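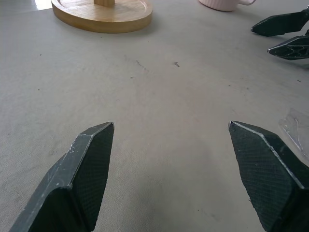
A pale grey tabletop, mid-morning.

December. By Corey Goodwin

Tea breaks are going. Not banned, just thinner. At Pruveck, the parcels depot outside Condutcombe, the 11 o'clock stop went from 13 minutes to 7 and hardly anyone noticed untill the biscuits stopped running out.

Réjean Sandhu noticed. Nights, then days, three years in all. "You drink it standing up now. Or you don't."
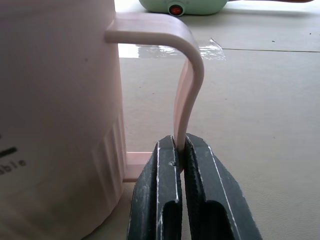 He's started a sheet. Roughly 277 names so far, mostly days, a few from the canteen. The ask is small. Put the old break back, fix the urn, leave the radio alone.

Management say they'll look at it on Monday. Sandhu has heard that before. Kettle's on anyway, he's bringing his own teabags.

We use cookies to improve your visit. Accept all / Manage settings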